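Guvholm 浅灰白哑光方砖
Kleinschmidt 地面材料 / 室内地砖 / Guvholm 系列

货号：2486
颜色：浅灰白
表面：哑光
规格：600 × 600 毫米，厚 9 毫米
每箱：四片，1.44 平方米
价格：262 元/箱（含税，不含运费和上楼费）
适用：客厅、餐厅、走廊、卧室、儿童活动区、工作室
不适用：室外露台、泳池周边、淋浴间地面

关于这款砖

做地砖这么些年，来店里问浅灰白方砖的客人一直没有断过，有时候一个下午能来好几家，手里攥着户型图，开口第一句都差不多：想要亮一点的，但是别反光，别像以前爸妈家那种抛光砖，灯一开满地都是灯影子。Guvholm 就是照着这个想法慢慢调出来的，前前后后打了好多版样，有几版偏黄，有几版铺大了发蓝，还有一版大家都喜欢，可惜换一窑再烧就对不上色了，只好忍痛放下。现在卖的这个颜色是去年三月定下来的，白里带一点点灰，白天看着清爽，到了傍晚开暖灯又会柔下来，我们自己办公室铺的也是它，看了一年多还没有看腻。

哑光面的好处，住进去以后体会会更深一些。窗边的光落到地上是散开的，一片砖和一片砖之间只有淡淡的明暗过渡，人坐在沙发上往远处看，眼睛不累。家里有小朋友喜欢趴在地上玩的，有老人走路爱低头看路的，都可以来店里光着脚踩踩看（真的可以，我们备了拖鞋也备了擦脚巾，别不好意思）。

铺出来的效果跟缝的颜色关系非常大，这一点我们在店里总要多唠叨几句。浅砖配比它深一点的灰缝，线条细细的，格子清清楚楚，房间显得规整；如果配同色缝，整片地面会更连贯，不过日后缝里脏了也更容易看出来。两种我们都有铺好的样板间，建议您站远一点看，再蹲下来看，蹲下来看到的才是孩子每天看到的那个地面呢。

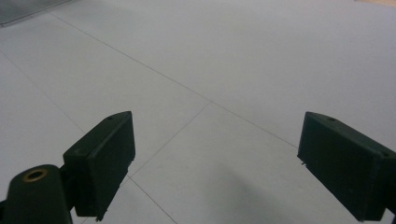
Barrett Marchetti：我家客厅连走廊一起铺的这款，当时在深缝和同色缝之间纠结了两个礼拜，最后选了深一点的，现在很庆幸。想提醒后面的人，样板间灯光比较足，最好借一片回家，放在自己家采光最差的那个角落看一整天再下单。还有就是哑光面拖地别用太多清洁剂，我一开始用多了，干了以后有一层雾，清水多拖了两遍才好。

谢谢 Marchetti 先生写得这么仔细！借样这件事我们一直都做，每户可以借两片带回家，押金到店退，快递寄回也行，只是请您把原来的护角纸板留着，寄的时候套上。清洁剂那一条我们已经补到后面的保养说明里了。

直铺还是斜着铺

大部分人家会选直铺，砖缝跟墙平行，省料，工人也顺手。可是也有客人喜欢斜铺，一进门看过去，缝是斜着往里走的，小房间会显得活泼一点。斜铺的损耗要大一些，沿墙那一圈全是三角料，切割费也请提前跟师傅谈好，免得干到一半两边都不高兴。如果您的房间本来就不太方正（老房子多半如此），斜铺反而能把墙歪的那一点点藏过去，这是一位跟我们合作很久的铺贴师傅教的，我们觉得很有道理。

工错缝我们不太推荐用在这款上。不是不能铺，方砖错开半片以后格子的感觉就散了，看久了有点乱，当然这也是个人喜好，您要是特别喜欢，带着参考图来，我们帮您排一张图看看再决定。

排砖的时候请从最常看见的那个方向开始定整砖，通常是入户门或者沙发对面，把切过的砖留到柜子底下、门后这些地方去。木色踢脚、木色家具跟这个浅灰白都很合得来，浅木色尤其好看，深胡桃也行，只是对比会强一些。

平时过日子的样子

选地砖的时候大家容易盯着一片砖看，翻来覆去地看，其实住进去以后，地上总会有东西的，球啊，积木啊，刚拆的包装啊，猫叼过来的不知道什么。浅灰白的底子有个让人高兴的地方，颜色鲜亮的东西放上去特别精神，一颗黄绿色的网球搁在那儿，老远就能看见，晚上起来喝水也少踩到一点。
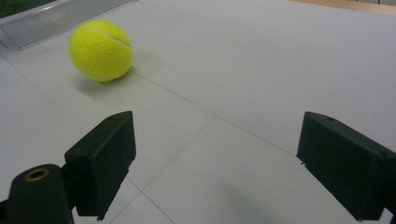
至于小碎屑，说实在的，浅色地面上深色的头发和咖啡渣会比较显眼，灰尘和面粉就不太显。深灰砖刚好反过来。到底哪种算耐脏，要看您家里掉得最多的是什么，养黑猫和养白猫的客人在这个问题上永远谈不拢，我们两边都不敢得罪。

走起来的声音也常有人问。瓷砖总归是硬的，球落在上面会弹，椅子拖过去会响，楼下住着人的话，椅脚请贴上毛毡垫，儿童活动区铺一块地毯。装了地暖的家庭可以放心用，头一回升温请慢慢来，按地暖公司给的升温表一天一天往上加，不要心急一下子开到底。

配套的填缝剂

我们一直搭配 Flodulik 填缝剂来卖，水泥基的，分浅灰、中灰和同色三种，每种在店里都有填好干透的样条，湿的时候颜色会深不少，请以样条为准，不要看到师傅刚抹上去就着急打电话（每个月都会接到几通这样的电话，我们完全理解这种心情）。

缝宽建议留两毫米，最窄不要小于一毫米半。填缝之前把缝里的浮灰和十字卡都清干净，砖面上抹到的填缝剂趁它还没有干硬，用拧得很干的海绵沿对角线方向擦掉，水换得勤一点。哑光面比抛光面更容易挂住残浆，这一步多花半小时，后面能少擦好几天。
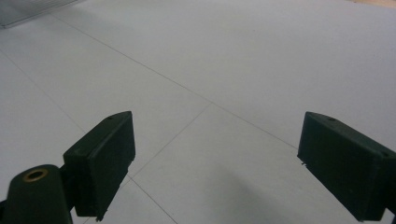 怎么算要买多少

先量房间的长和宽，相乘得出面积，直铺加百分之五的损耗，斜铺加百分之十，再除以每箱的 1.44 平方米，有零头就往上进一箱。柜子底下要不要铺，请跟做柜子的师傅先商量好再来量。不想自己算的话，把户型图发过来就行，手画的也可以，我们见过画在外卖单子背面的，照样算得清清楚楚。

请一次买齐，并且多留一箱收着。每一窑的颜色总有一点点差别，箱子侧面印着色号，同一个房间请用同一个色号。收货当天先核对色号，再拆箱看有没有磕角，铺上去以后的色差和磕损我们就没有办法退换了，这一条写在这里好像有点冷冰冰的，可是真的帮很多人避免了麻烦。

运输和收货

整托盘出货，一托净重 1,155 公斤，货车送到楼下，用尾板卸下来。有电梯的小区请提前问一下物业电梯能不能运建材，有的只允许上午用，有的要先贴护板。没有电梯的，上楼费按层按箱算，下单时会单独报给您，不会到了门口再加。

不足一托的散箱也可以送，跟别家的货拼一辆车，时间会晚几天。到货后请把箱子竖着靠墙放，不要平着摞得太高，地面下面垫两根木条，等师傅进场。

铺贴须知

地面找平以后再开始，用两米靠尺检查，高低差控制在三毫米以内。背面的白色脱模粉用湿海绵擦掉，晾干，背胶和瓷砖胶按各自包装上的说明来。先干铺一排看看缝对不对得上，尤其是跨门洞的地方，客厅和走廊的缝要是能连成一条线，会非常漂亮。墙边留出八毫米伸缩缝，最后由踢脚线盖住。铺完二十四小时内不要上去走，三天内不要放重家具。

日常保养

扫地机、吸尘器、平拖都可以用。清洁剂选中性的，按瓶身上的最低用量来，拖完再用清水过一遍。油渍用温水加一点洗洁精，茶渍和果汁当天擦最省力。填缝的地方隔一段时间用软毛刷顺着缝刷一刷，不要用钢丝球，也不要用含氢氟酸的去污剂。不需要打蜡，哑光面打了蜡反而一块亮一块暗，要除掉挺费工夫的。

同系列还有哪些

同一个灰白底子，Guvholm 另外做了配套的踢脚条和楼梯踏步，踏步前沿带防滑槽，需要预订，工期两周。想要深一些的客人可以看看 Drutemness，那是我们的中灰色系列，厚度和规格跟这款一样，客厅用浅的、厨房用深的，接缝处能平平地对上，不必加压条。淋浴间和阳台请选 Drutemness 的防滑面版本，货号 1011。

样品可以到店取，也可以在订单备注里写“借样”，收件地址请写到门牌号。店里中午十二点到一点半吃饭，电话可能没人接，留个言，下午一定给您回过去。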